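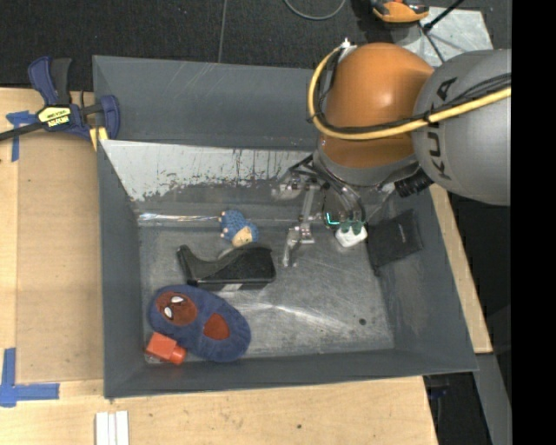 Hand guiding or remote for bin picking demos?

thabiso_cele
Hello all. We must record 300 demonstrations of picking mixed items from a deep metal bin, and the arm is a KUKA. Until now I guided the arm by hand. Close to the sloping walls it is tiring, and my wrist movement goes into the data. Is remote control with a 3D mouse better for this?

Lavau
For a bin, I prefer remote. When you guide by hand, your own head and arm are in front of the camera, and later the robot must work without you there. We recorded 211 picks by remote and deleted only 10.

Skenex
I don't agree with Lavau. With the mouse you don't feel the contact. Small hard things are fine, but with a soft thing like a plush slipper people push too deep, and the policy learns to push too deep also. By hand you feel it immediately.

Lavau
You can show the force on the screen. Our operators learned it in one morning.

Skenex
Your operators, maybe. Mine looked at the screen and forgot the bin.

bromov
How do you treat flat items that lean on the wall? I have a black pouch which always ends there. With straight down approach the fingers touch the wall first.

thabiso_cele
@bromov I tilt the gripper before I go in, and I take the pouch from its upper side. It needs maybe double time for one demo. Please also clamp the bin to the table — I lost one afternoon of recordings when it moved a little after each touch.

Chisholm
We mix both. Approach by remote, last part by hand, and we mark the change in the log. In total 397 demos this way. The change makes a small jump in the speed, so you have to smooth it.

Skenex
Smoothing also hides the contact moment, be careful with this.

thabiso_cele
Thank you. I will try remote for the small items first and keep hand guiding for the slipper and the pouch. Chisholm, which filter do you use for the jump?

Chisholm
Simple low pass, only on the part around the change. I will send you the settings in the evening.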